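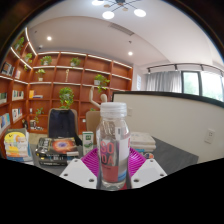 Table clearing, reading room: a soda bottle held upright between the gripper's fingers.

Grurken Chores, data card

Version: 7, released in April
Maintainer: Keegan Sutcliffe, Bainbridge
Episodes: 1,013
Tasks: table clearing, book stacking, shelf returns, bottle sorting

Summary

Grurken Chores is a set of short recordings of people doing small tidying jobs with a hand-held gripper. We made it to test a narrow question: given clean demonstrations of an ordinary chore, can a machine do the same chore in a room it has not seen before? So far the answer is sometimes, and it depends a lot on the object.

What is in it

Each episode has one video from the gripper camera, the gripper opening width over time, and a one-line instruction such as "put the bottle by the books". Episodes were recorded in reading rooms, shared kitchens and a small packing area at Kostdale. The rooms were left as they were. Tables have books, cartons and odds and ends on them, and chairs have things hung over the back.

Bottle sorting is the largest task. Clear plastic bottles were included on purpose. You can see the background through them, and depth estimates tend to go wrong at the shoulders. A big printed label helps. Bottles with the label peeled off are tagged no_label.

Results

The baseline policy was trained by Jallel on the whole training split for 2,000 steps per task and run on a fixed arm with matching fingers. On labelled bottles it completed 86 per cent of trials in rooms from the training split. In new rooms it did noticeably worse, mostly by closing too early or knocking the bottle over on approach. Book stacking is poor everywhere. Thin paperbacks slide, and thick ones are often wider than the gripper can open.

We would not call any of these chores solved. A person clears the same table in much less time and does not need the bottle to be standing up.

Known problems

Bright windows and lit shelves wash out part of the view in some reading room episodes.
The fisheye view bends straight edges. Correct for it before measuring anything.
Instructions were typed by hand and spelling is not consistent. "Pop bottle" and "soda bottle" mean the same thing.
Gripper width drifts slightly in long sessions. The Thursday sessions at Kostdale are the worst and carry the tag width_drift.
There are no episodes with glass, hot liquids or open containers.

Splits

Train and test are divided by room, so no room appears in both. Please keep it that way if you make your own split. An earlier version was split by episode and the scores were far too high.

Changes in this version

Added bottle sorting in two more rooms.
Removed duplicate shelf returns.
Fixed timestamps that started one frame late.

Corrections go to Keegan Sutcliffe. Include the episode number and the task name.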